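3.2 Belt and station layout

The sorting station at the Galholm site is built around a single flat belt that runs parallel to the rear wall. All measurements in this section refer to that belt. A second line was under construction during the study and contributed no data.

The carrying surface is a uniform dark green cover with a smooth finish. Smooth covers are easy to wipe down and are the usual choice for light mixed goods, but they offer little resistance to rolling. Goods with flat bases stay where they are placed. Goods with curved sides tend to rotate on contact and may travel some way across the belt before settling. This second group is the main subject of Section 4, where it is referred to as the unstable class.

Both long edges of the belt are bounded by aluminum rails. The rail on the wall side serves as a stop for items that drift away from the operator side. Mavromatis, the contractor that fitted the station, set the two rails parallel and bolted them to the conveyor body, so rail spacing was treated as a constant. Belt tension was checked before each run and adjusted when the tracking error exceeded 4 mm. Tracking was corrected at the tail end only.

Items removed from the belt go into open plastic bins placed alongside the near rail. Bin position matters more than was assumed in the earlier design note by Kouris. A bin set close to the rail shortens the transfer path and allows the item to be carried low over the edge. A bin set farther out requires a higher lift, and drops onto the rail become more frequent. Bins were therefore kept directly against the near side for all runs reported here, with the rim below the height of the belt.
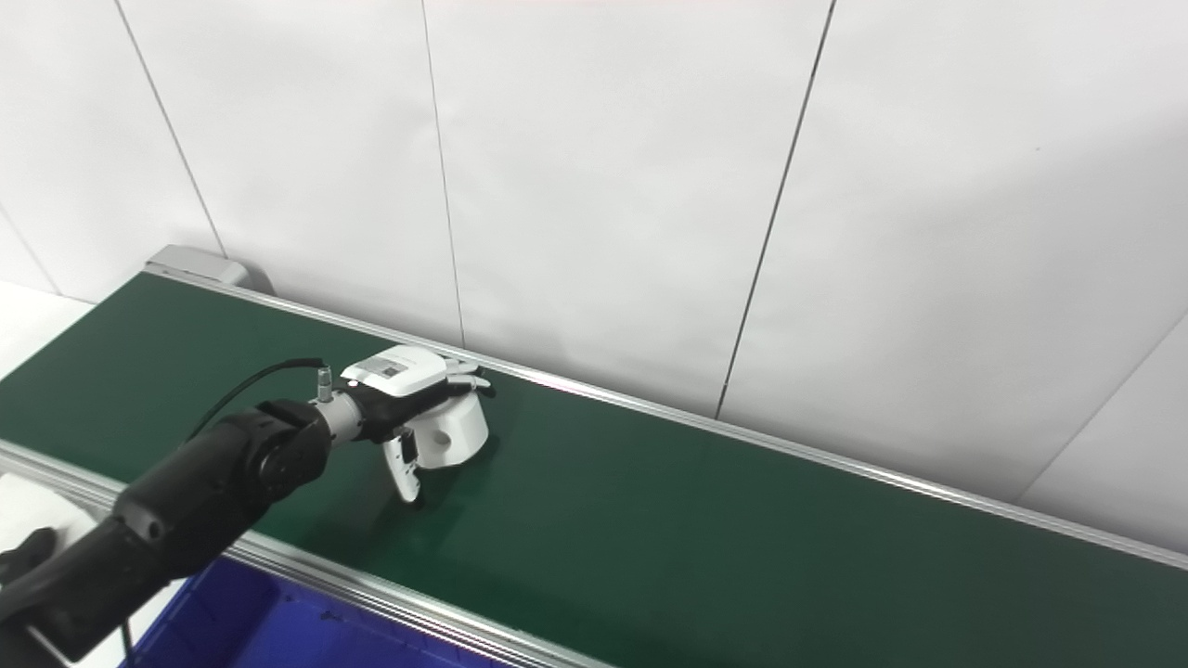 Figure 3. Near side of the sorting belt, with a white curved item held against the surface and a blue bin below the rail.

Contact between item and belt was coded in three states: free, held, and lifted. An item is free when nothing but the belt and the rails touches it. It is held when it is gripped or pressed but still bears on the belt, as in Figure 3. It is lifted once no part of it touches the surface. Two coders worked independently from still frames, and disagreements were settled by a third reading. Most disagreements concerned the boundary between held and lifted, where the gap under a curved item is small and the green cover gives little contrast in shadow. Frames in which the lower edge of the item could not be seen were coded as held.

3.3 Items and loading

The test set consisted of 48 items drawn from the returns stream supplied by Trandport. Items were selected to cover the range of shapes seen in normal operation, with deliberate weight given to rounded housings, caps, and hollow parts. Packaging was removed before testing. Each item was weighed, measured along its longest axis, and assigned to either the stable or the unstable class by the procedure described by Athanasiadis in the internal Dilto report. In that procedure the item is placed on a level sample of belt cover and given a light push at mid-height. If it comes to rest on a different face, it is classed as unstable.

Items with an opening in one side needed a further rule. An opening shifts the center of mass and can also catch on a rail edge or on another item. For these items the orientation of the opening at placement was recorded as up, down, or side. Orientation was varied between runs according to a fixed schedule and was not left to the person loading the belt.

Loading was done by hand at the upstream end. Items were placed singly, with a minimum spacing of 55 cm measured between nearest points. Shorter spacings were tried in the pilot and abandoned after rolling items repeatedly came into contact with their neighbors, which made it impossible to assign a displacement to either one. No item was placed within one belt thickness of a rail.

In total, 2,810 placements were recorded. A placement was excluded if the item touched a rail before the first measurement, if the belt stopped for a reason unrelated to the run, or if the bin was found to have moved from its marked position. Excluded placements were not repeated, and the resulting gaps in the schedule are listed by item in Appendix B.

The belt cover was wiped with a dry cloth between runs. Dust changes the friction of a smooth cover noticeably, and runs made in December, when the loading door was kept closed, showed less buildup than the earlier ones. A run index was included as a covariate in the displacement model to absorb this drift. Cover wear was not modeled separately.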